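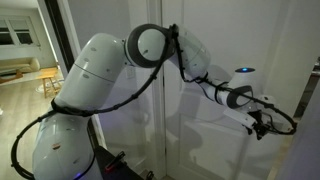 Hirkeoのケーブル固定キットを付けてから、グリッパーが最後まで閉じなくなりました。閉じる指令は255で送っているのに、返ってくる位置が233で止まります。エラーは出ません。赤ランプも警告音もなしで、ただ「到達しました」という顔をして止まっているので、最初はこちらのプログラムの書き間違いかと思って半日つぶしました(くやしい!)。取り付けの様子は写真のとおりで、黒いケーブルを黒いバンドでアームに留めて、関節と関節の間はわざとたるませてあります。グリッパーのまわりの大きな輪も、説明書の「手首は余裕を多めに」に従ったつもりです。これで多すぎるのか、それとも足りないのか、そこから教えてもらえると助かります。

チケット番号:2527
件名:固定キット取り付け後、グリッパーの閉じ位置が233で止まる
受付日:2018年12月7日
製品:Hirkeo ケーブル固定キット(お試し貸出品)
状態:解決済み、返信待ちの質問あり

■ 使い方と症状

貸出品なので、返却までにレビューも書く約束になっています。なので少し細かめに書きますね。

やらせているのは、白い板のあいだの狭いところに指を入れて、薄い部品をつまんで戻ってくる動作です。キットを付ける前は、同じプログラムで2000回以上動かしていて、閉じ位置でつまずいたことは一度もありませんでした。付けたあとも、アームの移動そのものは快調です。前はケーブルが肘に引っかかって、そのたびに手で外しに行っていたのが、それがぴたっとなくなった。ここは本当にうれしいところなので、不具合の話に埋もれる前に書いておきます。

困っているのは閉じるときだけです。開くほうは問題なし。閉じるほうは、手首がまっすぐのときはちゃんと255まで行きます。手首を内側にひねった姿勢にすると233で止まる。厚みのある部品なら気づかなかったと思いますが、薄いものだと指のあいだをすり抜けて、そのまま手ぶらで帰ってきます。

■ 自分で試したこと

・電源の入れ直し。変化なし。
・グリッパーの初期化(全開、全閉、全開)。手首がまっすぐなら成功、ひねった姿勢だと閉じ側で失敗。
・閉じる力の設定を一段上げる。ひねった姿勢でもときどき255まで届くようになりましたが、毎回ではないです。力で押し切っている感じがして気持ち悪いので元に戻しました。
・速度を落とす。まったく関係なさそう。
・指を外して付け直す。リンクのまわりにゴミが噛んでいるのを疑ったのですが、何も出てきませんでした。ねじも締まっていました。

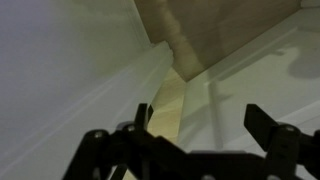
手首カメラの画像。指は開いた状態、間には何も挟んでいません。

この角度だと指とリンクのまわりはよく見えるのですが、外側を回っているケーブルは入ってこないんですよね。手首カメラの映像ばかり見ていたのが遠回りのもとだったかもしれません。指先が板に当たっているのではと疑って、同じひねり姿勢のまま板から十分に離した場所でも試しましたが、やっぱり233でした。なので板との干渉は除外していいと思います。

■ サポートからの返信(Ludivine Hervieuさん)

お問い合わせありがとうございます。開く動作が正常で、閉じる動作だけが姿勢によって変わる場合、手首より先のケーブルがリンクの動きを妨げている可能性がまずあります。たるみの総量よりも、最後のクリップの位置をご確認ください。クリップがリンク寄りにあると、手首をひねったときにコネクター付近のケーブルが引き寄せられます。

次の順番でお試しください。

1. アームを停止し、手首をまっすぐにした状態で、先端側の最後のクリップを外す。
2. クリップなしのまま手首をひねり、低速で閉じる。位置の値を控える。
3. 値が255になるようでしたら、クリップを手首の本体側へ付け直す。
4. 閉じる力は出荷時の設定のままにしておく。

土台側の固定についても、正面と横から状態をお知らせください。

■ 土台まわりの確認

言われるまで土台のことは頭にありませんでした。足は天板にボルト留めで、手で揺すってもガタはなし。天板のほうは端をクランプで押さえています。先が赤みがかったオレンジ色のものと、少し奥の黒い小さいものです。どちらも緩みはありませんでした。

配線は、うーん、土台の後ろ側がごちゃっとしています。キットの箱には土台用の留め具も入っていたのに、アーム側がきれいにまとまったところで満足してしまって、そのまま箱の中です。サポートには「症状とは関係が薄いと思いますが、長く使うなら留めてください」とやんわり言われました。はい、やります。

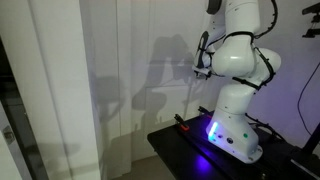 ■ 手順どおりにやった結果

手順1、クリップを外す。ここで早くも小さな文句があります。クリップの爪が固い! 爪切りの先でこじりたくなるくらい固いです。同僚のOctavio Huancaに頼んだら、親指で横にずらすようにしてあっさり外してくれました。引っぱるのではなく、ずらす。説明書の絵は引っぱっているように見えるので、あそこは直してほしいです。

手順2、クリップなしでひねって閉じる。255。もう一回やっても255。思わず声が出ました。

手順3、クリップを手首の本体側へ移して付け直し。ひねった姿勢、まっすぐ、反対向きのひねり、どれも255まで行きました。反対向きは今まで試していなかったのですが、ついでに。

手順4、力の設定は出荷時のまま。薄い部品もつまめています。

そんなわけで、原因は最後のクリップの位置でした。たるみが多いか少ないかばかり気にしていて、どこで留めるかを見ていなかったわけです。輪の大きさは変えていません。見た目はちょっと大げさなままですが、サポートの方いわく、引っかかる相手が周りになければこの大きさで構わないそうです。うちは狭いところに手を入れるので、もう少し小さくできないか追加で質問しています(返信待ち)。

■ レビュー用のメモ

貸出の窓口はDalowのThibault Gaillardさんなので、下の内容はそのままそちらにも送ります。

よかったところ。バンドがやわらかくて、アームの白い外装に傷がつきにくそう。やり直しがきくのもいいです。前に使っていた結束タイは、一か所直すたびに切って捨てていました。関節のあいだにたるみを残す考え方も、動かしてみると納得がいきます。肘を大きく曲げてもケーブルがぴんと張らないので、横で見ていて安心感があるんです。

気になったところ。グリッパーの近くの説明が足りません。肩から肘まではあんなに丁寧なのに、手首から先は「余裕を多めに」の一行だけ。こちらが読み飛ばしたのかと思って三回読みました。「最後のクリップはリンクから離す」とひとこと書いてあれば、このチケットは要らなかったはずです。

それから、位置の値を読む習慣のない人だと、この症状にはなかなか気づけないと思います。到達扱いになってしまうので。グリッパー側の仕様だからキットの責任ではないんですけど、取り付け後の確認項目に「手首をひねって全閉、値を見る」を入れてもらえたら、だいぶ親切になるのでは。

買うかどうか聞かれたら、買います。ただし値段の話はまだ聞いていません。そこはGaillardさん、お手やわらかに。

■ 残っている質問

・グリッパーまわりの輪は、どこまで小さくしてよいか。
・クリップだけの追加購入はできるか(ひとつ、爪を少し白っぽくしてしまいました。使えてはいます)。
・土台用の留め具は、天板の下側に付けても大丈夫か。

返信が来たらこのチケットに追記します。

お問い合わせ:Hirkeo サポート窓口 | © 2018 Hirkeo | ページの先頭へ戻る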